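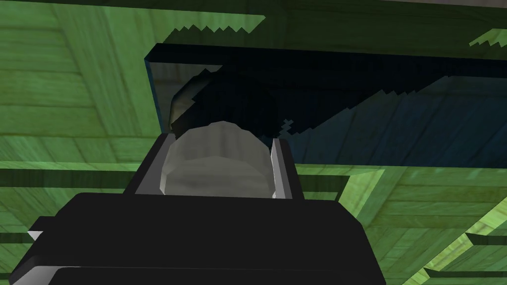 Slide 1. Wrist view in simulation: gripper, dark panel, green wood.

Start with the complaint, then earn it. Every planning talk I sat through last year opened with a success rate. Ask what counted as success and the answer got long. I want to spend my time on that answer.

What we ran: the Plistier planner, unmodified, on top of the Skukach controller, all in simulation. Door tasks mostly, some kitchen tasks. 400 episodes per setting, same seeds throughout. No hardware. Say this early and say it again at the end, somebody always comes in late.

Perception first. The planner is handed object poses straight from the simulator. That's the default, and it is buried in the config. People then report "perception plus planning" numbers with the perception half switched off. We switched it on and made the system work from camera images.

(Pause. Let them read the slide.)

The images are the problem. Wrist cameras see whatever the wrist happens to face, and for long stretches that is a big patch of texture and a bit of trim. A detector trained on nice head-height views has very little to go on.
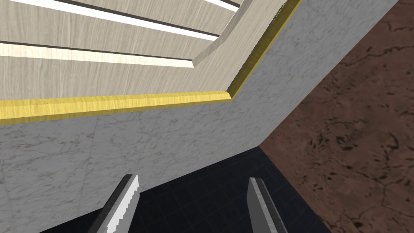

So the pose estimate drifts, and the planner doesn't know. It has no field for "I'm not sure." It gets six numbers and believes all of them. I've heard that a better detector fixes this. Maybe. I'd like to see the planner ask for a second look before we spend another year on detectors.

Logging. We found 1,352 replans in one batch that never reached the summary file. The tool counts a replan only when the goal changes, so a planner that dithers over the same goal looks calm. Check your own logs. The Plorkard viewer will show them if you turn on raw events — the menu is a mess, budget an afternoon.

(If short on time, skip to doors.)

Doors. Two arms, tight space, more than one door within reach. Each arm gets its own plan and a collision check is run afterward. I don't call that bimanual planning. Ask the room who does.
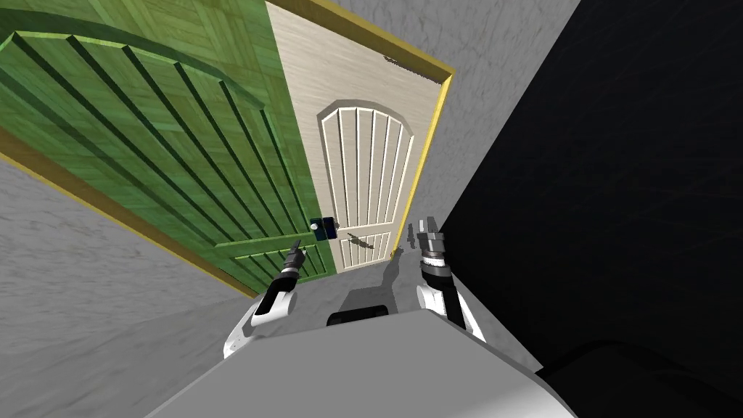 Slide 6. Corridor task, both arms forward, green door and cream door.

Points to make over this slide:
Lock plate and knob on one door, lever on the other. A single "handle" label covers both in our task file, and I think that's a mistake.
Contact settings matter more than anyone's planner. Change the friction and the ranking changes. The Antoniadis benchmark fixes one value and doesn't defend it.
I have no real-world result to set beside any of this. Don't let a question push me into guessing one.

Questions I expect: why not learn the whole thing end to end? Fine, but you still need to say what success means, and log it. Code release: November, if the license gets sorted out.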